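Quick one, I have eleven tabs open and a bus to catch.

So they cast the movie. Finally! Three years of "in talks" and "circling" and that one blurry parking lot photo, and now it's real - Noelia Villalobos is playing Imelda Enriquez in the biopic. Working title is just Imelda. Fine. Not exciting, but fine.

If you've read this blog for more than a week you know what Enriquez means in my house. My mom had Brusis on cassette. Then on cassette again after the first one got chewed up. I can sing side two start to finish, including the part where she laughs before the last chorus and the drummer comes in early. They kept that take. Good.

OK, Villalobos. My thoughts, no order:

- She can sing. Go find the club set she did in November, the one with the bad sound. Second song. Low notes are THERE.
- She's never carried a whole movie. The hospital thing was a supporting part and she was the best bit of it, but still.
- She doesn't look like her. Don't care. Never care about this.
- Accent?? We'll see.

What I'm less sure of is the script. Olga Montoya wrote it, and I liked her last one until the final half hour, when everybody started explaining their feelings in doorways. Please no doorways. Also the story supposedly stops right after the Campos concerts, so we lose the whole second career - the small labels, the duets record, the tour where she played rooms with 300 seats and sounded better than she ever did in the big ones. That's the part I'd pay to see. Rise, fall, big comeback show, credits, I've seen that movie. So have you.

Director is Ezequiel Urquijo. He shot the Koltetti documentary, which I've watched more times than is healthy, mostly for the rehearsal footage. He lets people finish a song. If he does that here I'll forgive a lot. A full take of "Campos in the Rain" with no cutting away to a crying manager, thats all I want.

Will they sing live or mime to the old masters? No word. Yayra Nartey is doing the music and she's usually a live vocals person, so fingers crossed. She did the arrangements on the Pemow tribute album and I still think her version of the title track beats the orginal. Come yell at me.

Last post got 328 comments, most of them about who should play the sister. Still no news on the sister. I'll read them all, promise, I'm up to the one that's four paragraphs on wigs.

Oh and the soundtrack is supposedly coming on vinyl, 1164 numbered copies. Weird number. I want one. 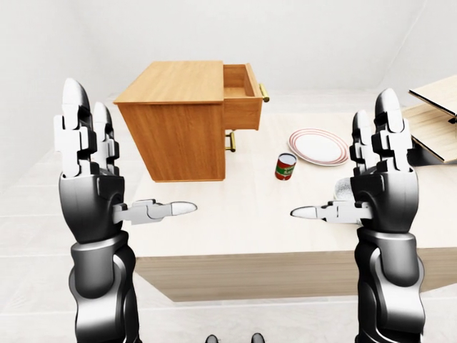
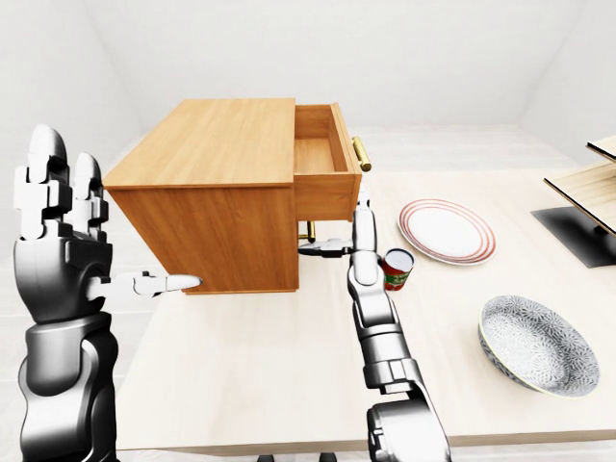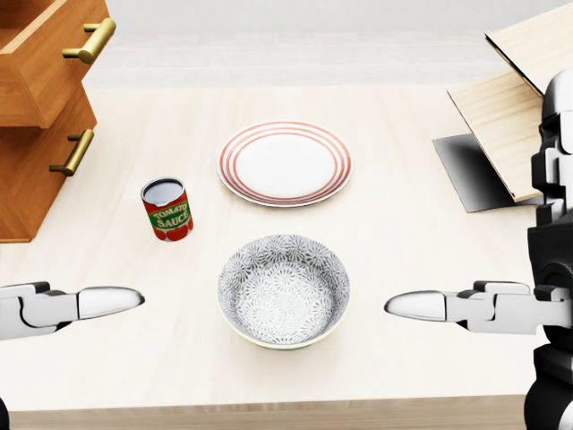 *Tucson, Thu 12 March*

Adding this from the bus. A couple of you already wrote to say the sister part is being recast and not just uncast, meaning somebody had it and left. No idea who. If you know, tell me, I won't print your name.

Also I'm going to do a listen-through of the first 3 albums before the trailer drops, one post each, starting with the debut. Dig out your copies. The CD reissue has the wrong mix of track four so use the LP if you've got it, or borrow one.

My stop. More tonight if the wifi behaves.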